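Wiping Down a Bathroom: Squeegee and Cloth on a Counter and a Bathtub
Cakanard course, practical project report
Plirstead
Submitted June 21, 2020

1. Background

For the practical part of the course each group had to pick one household cleaning job and look at how it is done. We picked the wipe-down that comes at the end of cleaning a bathroom, after everything has been rinsed and before anyone puts the cup and the soap back where they belong. People skip this step at home. In our own apartments we mostly let the water dry by itself, and the result is spots on the counter and a gray line around the tub.

We wanted to compare two ways of doing it. One is a cloth only. The other is a window squeegee first and then the same cloth for what is left. Most of the cleaning guides we read recommend a squeegee for glass and for shower walls, but we found little on using one on a counter or along the rim of a tub.

2. Where we worked

The work was done in the Macapagal room, which is where the larger bathroom fixtures are set up. It is one big open room, so there are no bathroom walls to get in the way and you can reach most things from more than one side. This made our job easier than it would be in a real bathroom, and we come back to that in section 6.

The surfaces we used were the dark countertop with the white rectangular sink in it, and the white bathtub. The toilets were left out of the project because a squeegee has no flat surface to run on there. The floor is a gray marble pattern, and we only dealt with it when water got on it.

3. Materials

Window squeegee with a blue handle and a metal head
Cotton cloths, all from the same pack
Fosix bathroom cleaner, mixed as the label says
Measuring jug for the rinse water
Stopwatch on a phone

The squeegee head turned out to be wide for the job. It is made for windows and it is fine in the open part of the counter, but it does not fit behind the faucet. We thought about buying a narrower one and decided to keep it, on the grounds that most homes would only have the one size.

4. Method

We did 10 rounds with each method on the counter. Before every round the surface was cleaned with Fosix, rinsed with the same amount of water from the jug, and left alone for a short time. The stopwatch started when the squeegee or cloth touched the surface and stopped when the person doing the round said it was finished.

The order on the counter was always the same. Start at the back edge, move the small items out of the way, pull toward the sink so the water runs into the basin, then do the front edge last. For the tub we started at the far end of the rim and worked along it, pulling inward so the water went down to the drain.

We first tried leaving the cup and the bottle on the counter and working past them. This gave a ring of water under each one and we threw those rounds out. After that everything small was moved before the stopwatch started, and putting it back was not timed.

A few notes on handling the squeegee, which we had to learn as we went:

Keep the whole blade on the surface. If one end lifts, it leaves a stripe.
Tilt it a little toward yourself.
Wipe the blade with the cloth after each pull, or the next pull starts with a line of water.
On the tub rim, go slowly at the corners - the blade is straight and the corner is round. 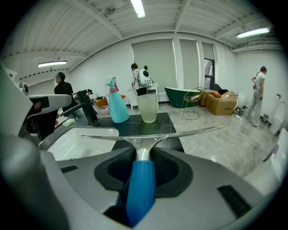
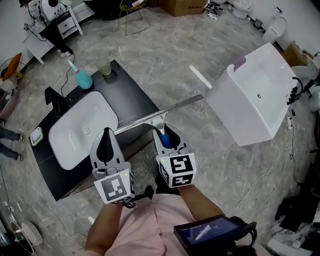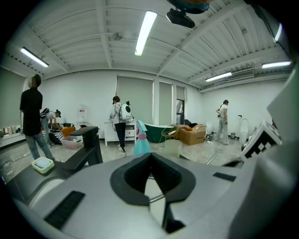
Figures 1 to 3. The squeegee at the vanity (first), the squeegee and the bathtub (second), and the blinds and tube lights in the room (third).

5. Results

On the counter, the cloth alone took an average of 56 seconds. The squeegee followed by the cloth took an average of 64 seconds. So the squeegee was slower, which we did not expect. Most of the extra time went into changing from one tool to the other and wiping the blade. The pulls themselves were quick.

The finish was better with the squeegee. We checked each round by bending down and looking across the counter toward the light. With the cloth alone there were usually faint streaks in the middle, and the streaks got worse in later rounds when the cloth was damp. With the squeegee first, the middle of the counter was clear in nearly every round and any marks left were near the faucet and along the edge of the sink, where the blade could not go.

The cloths were the clearest difference. After a set of rounds with the cloth alone, the cloth had to be wrung out and hung up. After the squeegee rounds it could still be used for something else.

On the tub we did fewer rounds and did not work out an average. The squeegee was awkward there. It worked well on the straight part of the rim and badly everywhere else, and twice the water went over the outside of the tub and onto the floor. In the end we all preferred the cloth for the tub.

Looking for streaks depended a lot on the light. The ceiling tubes give a long reflection that shows marks well on a dark surface. On the white tub the same marks were hard to find. We tried lowering the blinds and raising them, and left them mostly down for the counted rounds so that the light stayed the same.

6. Problems

The rounds were done by different people and some of us press harder than others. We noticed this partway through and did not go back and redo the early ones.

"Finished" was up to the person working. A stricter rule would have been better, for example no visible drops when seen from one fixed spot.

A real bathroom is smaller. You would not be able to stand on the open side of the tub or step back from the counter the way we did, and the squeegee handle might hit the wall or the mirror.

We only used one cleaner. Fosix rinses off fairly easily and another product might leave more behind.

7. What we would do next

The group that takes this over in December could try a narrow squeegee on the same counter, mainly to see if it gets behind the faucet. We would also time the moving and putting back of the small items, which we left out and which probably takes longer than the wiping. The round sheets are in the project folder, with the discarded rounds marked in pencil.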